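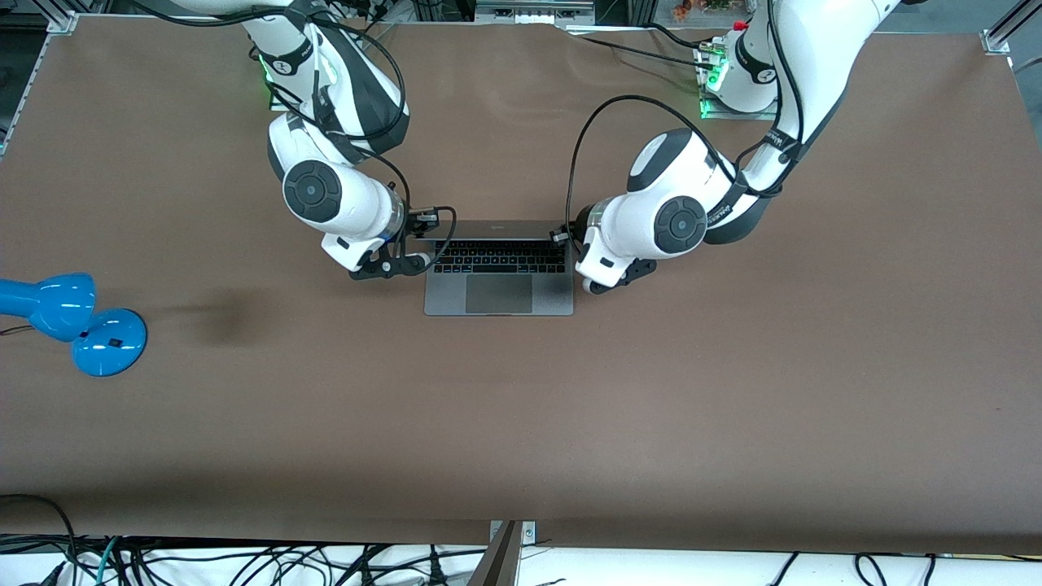

The kitchen table at Vesna Janevski's place in Tully has one rule now. Laptop and lamp, no paper.

It used to be mail. Receipts, seed packets, a bike pump, 14 chargers (she did count, once, in a temper). She works from home four days out of five and was doing it with her elbows tucked in like a passenger on a cheap flight.

So she cleared it. Took 8 evenings. "I kept stopping to read things," she says. "Old gas bills. Why."

What stayed off: the cookbooks, moved to the shelf. The pen jar, gone to her brother-in-law Marcelino Dantas, who wanted it for reasons unclear. Paper goes in a tray by the door and gets dealt with in April, or that's the plan.

The computer gets closed when she's done. Lid down, pushed over to one side, and the table is a table again. Dinner happens on it.

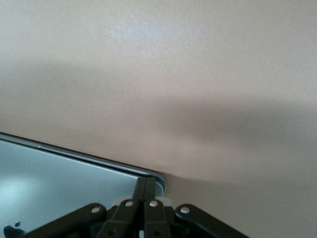
*Rounded corner, plain tan surface, room to spare.*

Sorcha Flanagan, who shares the house, wasn't sold at first. Too bare, she thought, like a place your waiting to move out of. She has come round, mostly. She'd still like a plant.

Cost of the whole thing was $184, and almost all of that went on the shelf. The tray was from a yard sale. Cleaning is a damp cloth, then a dry one, and do the laptop lid while you're there, it shows every thumb.

Smudges come back by teatime. Vesna has quit minding. The bike pump is still in the hall.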